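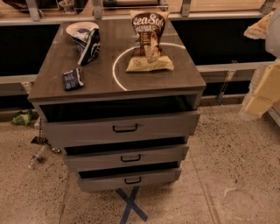
서랍장에는 무엇을 넣고 무엇을 위에 두면 됩니까?
손님이 직접 꺼내 쓰는 일회용품과 예비 물품은 서랍에 넣고, 그날 바로 먹을 간식만 위에 둡니다.

휴게 공간 사진 페이지
2020년 9월

Resta 건물 휴게 공간의 간식 자리를 정리하면서 만든 페이지입니다. 8월까지는 간식을 뒤쪽 긴 선반에 두었는데, 선반이 서류와 비품으로 차서 3단 서랍장으로 옮겼습니다. 글은 Ziad Salameh가 썼고, 배치에 대한 의견은 Prasska 층과 Stubbs 층에서 함께 받았습니다.

사진 1. 간식 서랍장
회색 몸체에 상판은 더 어두운 색이고, 서랍마다 검은 손잡이가 하나씩 달려 있습니다. 상판에는 SeaSnax 과자 봉지와 흰 종이 접시, 구겨진 포장지, 남색 작은 봉지가 있습니다. 바닥은 베이지색 테라초입니다.

서랍별 용도
맨 위 칸: 종이 접시, 냅킨, 나무젓가락. 접시는 40장 묶음으로 넣습니다.
가운데 칸: 개별 포장 과자와 김. 뜯은 봉지는 집게로 집어 앞쪽에 둡니다.
맨 아래 칸: 음료 티백과 여분의 쓰레기봉투. 무거운 캔은 넣지 않습니다.

상판 쓰는 법
봉지 과자는 세워서 오른쪽에 둡니다. 눕혀 두면 이름이 안 보여서 같은 과자를 또 뜯는 일이 있었습니다. 접시는 왼쪽 뒤편이 자리입니다. 다 먹은 포장지는 접시에 모아 두었다가 자리를 뜰 때 한꺼번에 버려 주십시오. 큰 쓰레기통은 출입문 옆에 있습니다.

서랍장 고른 과정
처음에는 Drultard의 2단 제품을 보았습니다. 폭은 넓은데 칸이 깊어서 작은 봉지가 밑으로 깔릴 것 같았습니다. 3단으로 정한 뒤에는 높이만 따졌습니다. 앉은 사람도 상판에 손이 닿아야 한다는 요청이 Stubbs 층에서 나왔기 때문입니다. 색은 따로 고르지 않았습니다.

채우는 주기
8월 한 달 동안 나간 과자는 모두 183봉지입니다. 그중 김 과자가 거의 40봉지였습니다. 9월부터는 한 번에 18봉지씩만 넣고, 가운데 칸이 절반 아래로 줄면 다시 채웁니다. 매운맛은 남는 양이 많아 주문을 줄였습니다.

청소
상판은 물기를 꼭 짠 행주로 닦고 마른 행주로 한 번 더 닦습니다. 부스러기는 서랍을 닫은 상태에서 앞쪽으로 쓸어 접시에 받습니다. 서랍 안은 칸을 비운 다음 닦아 주십시오. 세제는 선반 왼쪽 끝 칸에 있습니다.

알레르기 표시
견과류가 든 과자는 가운데 칸 오른쪽에 따로 모읍니다. 낱개로 옮겨 담을 때는 원래 봉지의 성분표를 오려서 같이 넣어 주십시오. 성분표가 없는 과자는 서랍에 넣지 않습니다. 집에서 가져온 음식도 마찬가지이며, 이런 것은 이름을 적어 냉장고에 보관합니다.

자리를 옮길 때
행사로 서랍장을 옮겨야 하면 서랍부터 모두 닫고 상판을 비웁니다. 두 사람이 양옆을 잡고 듭니다. 끌면 바닥에 자국이 남습니다. 행사가 끝나면 긴 선반 앞 원래 위치로 돌려놓습니다.

추가로 넣었으면 하는 물품은 Prasska 층 게시판의 신청란에 적어 주십시오. 다음 주문 때 반영합니다.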